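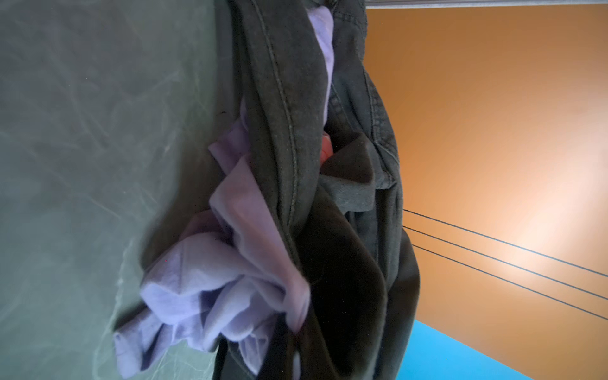 Du gris-vert, de l'olive sombre, et des plis partout.

Le dernier car pour Pasberg

Le car quittait Stusgate à l'aube, et j'étais déjà sur le quai, ravie, avec mon sac trop plein et un sandwich entamé. Trois cent soixante-dix kilomètres de route ! J'aurais voulu qu'il y en ait le double. À Hesville, où je n'avais jamais mis les pieds, le chauffeur nous a accordé vingt-sept minutes. J'ai couru jusqu'au port. Quel port ! Des mouettes énormes, une odeur de goudron et de pain chaud, une grue qui grinçait comme un violon mal accordé. J'ai acheté une carte postale, oublié ma monnaie, repris ma course en riant toute seule.

Ma voisine de siège tricotait. Elle m'a demandé ce que j'allais faire à Pasberg en plein mois de mai.
– Voir le phare, ai-je dit.
– Il est éteint depuis longtemps.
– Tant mieux, je pourrai monter !

Elle a souri et m'a donné la moitié d'une orange. C'était la meilleure orange de ma vie, et je le maintiens.

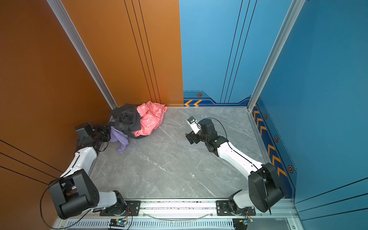 La lanterne

Le phare avait près de 100 marches, hautes, usées au milieu, et je les ai montées sans m'arrêter (enfin, presque). En haut, le vent m'a prise par les épaules. La mer était partout, d'un bleu qui changeait dès qu'on croyait l'avoir compris, et au large un cargo passait avec une lenteur magnifique.

Il y avait un registre posé sous la vitre, ouvert à une page gondolée. Des visiteurs y avaient laissé une ligne, un dessin, une recette de soupe. J'ai cherché longtemps quoi écrire. Le crayon était minuscule, mes doigts gelés. Finalement j'ai recopié l'horaire du car du retour, avec trois points d'exclamation, puis je l'ai barré.

Le car partait à 7 heures du soir. À sept heures, j'étais encore là-haut, les cheveux dans les yeux, à regarder s'allumer les fenêtres de Pasberg.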